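Tea for two at the Coste open day

So on Tuesday I drove up to Fladetance for the open day at Coste, the little automation workshop Ute Görtz has been going on at me about since last winter. I'd pictured a big hall with yellow fences and a thing welding car doors. What I got was a flight of stairs, a coat rack, and a long room with people in their socks (there was a new floor, fine by me) and one arm that everybody had clearly come to see, because it does tea.

Faustine Royer runs the demos. She's quick and funny and talks with her elbows, and she told us right away that she'd answer anything except how much it cost. The software behind the tea routine is called Sevia and it's homegrown, put together by her and Gilles Marchal over what she called "a lot of evenings." Gilles was at the back with a laptop and waved when his name came up.

I got a good spot near the table. I want to say I took careful notes, but I mostly stood there with my mouth open, watching the gripper down by a cup of something dark and thinking please, please don't.

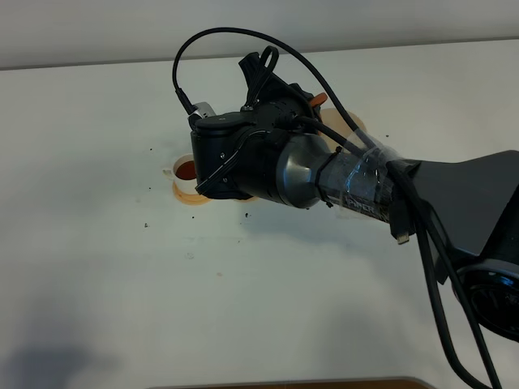 The cups are the hard part

I'd have guessed the teapot. So had Dennis Wragg, next to me, who used to fix bottling machines and had opinions about everything in the building. But Faustine said the cups give them far more grief. They're small, the handle sticks out on one side, and there's a saucer under each one, so the gripper has to come in low without bumping the rim. Dennis asked why they didn't just use mugs. "Then it would be easy," she said, and went right on.

She had a number for us, too. They've logged 413 runs of the tea routine since they started in January, and 18 of those in the last session alone. I asked how many ended in a spill and got a big smile and no number!

The whole set is tiny, by the way. Two white cups on orangey saucers, and a reddish-brown clay teapot with a round lid that I'd happily have taken home in my bag. It has its own pale tray, and for a good while the fingers were pointed right at it while Faustine explained how the arm decides where to close. 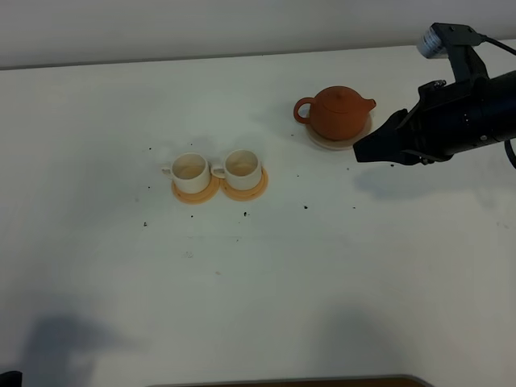

Page last changed: January

Somebody asked if the specks on the table confuse it. They don't, according to Gilles, though he did admit he wipes everything down when his mother visits. I liked Gilles.

The part I keep thinking about is how slow it all is. You see these videos online where robots flip and run and dance, and then you stand in a real room and a real arm takes its sweet time getting near a teacup, and the whole crowd leans in. A kid in front of me was holding his breath, I swear. His mom had to poke him. Tamsin Tapsell, who'd come over from Flitville on the early bus, whispered that it was like watching her grandfather play chess, and then got shushed by a man with a tripod.

I went back for the second showing after lunch (cheese rolls, pretty good, get there before the line) and I'm glad I did, because I finally stopped staring at the gripper and looked at the rest of the arm. There's so much cable! It goes up in a big loop and down along the top, with ties holding things together, and clear tape wrapped around one stretch of it. Dennis approved of the tape. He says you can always tell a machine that gets used.

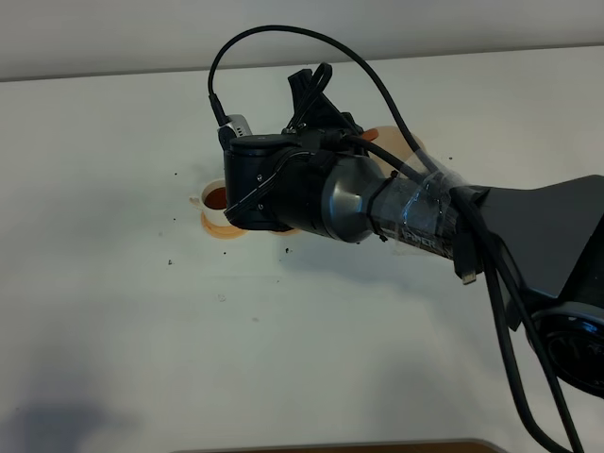

If you want to go

They're doing another one in spring, and Faustine says there'll be a sign-up page this time, since the room only really holds 17 people and there were a lot more of us than that. It's free. Park behind the bakery, not in front of it (ask me how I know), and wear decent socks.

Ute, you were right, and I'll buy the coffee next time. Or the tea.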